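Don't Clear Out the Broom Closet Yet
9 November 2023

Every few weeks someone sends me a video of a robot folding a shirt and asks how long until I can stop doing my own. I have stopped giving a number of years. My answer now is that I would like to see the next 289 shirts.

I spent 6 years on the packing floor at Calley, where we got our first arm to move cartons from a belt to a pallet. It was good at that. The cartons were all one size and they arrived at the same spot facing the same way. When the supplier changed the tape, the arm dropped them, and we went back to lifting by hand until a technician could drive over from Gundivside. The arm moved 1716 cartons on its best shift. On its worst it moved four.

A house is much worse than a packing floor. Nothing arrives in the same spot. A sink of dishes is different every night, and so is the pile by the front door. People who sell these machines know this, which may be why so much of the work on hand skills happens with small objects in a plain box. A block with holes in it is a fair place to start. A hole has a shape and a direction, and being close doesn't count.

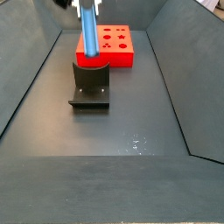

A robot arm over a red shape-sorter block with six shaped openings, one of them a star.

Toddlers get through this kind of toy by turning the piece, banging it, and trying again. Much of housework is the same skill in larger sizes. A plug goes into a socket, a lid goes onto a jar, a key goes into a stiff lock. I do all of it by feel and mostly without looking.

Safavi and Londeno both said in September that home machines are close. Maybe so, for one chore at a time in a tidy room. I would pay for a machine that only emptied the dishwasher, provided it could cope with a cup put in sideways by a guest.

For shops my advice is duller. Buy the arm if your parts are all alike and you have someone on site who can fix it. Keep your people for the rest, and pay them properly for it. I still fold my own shirts, and I expect to be folding them next year.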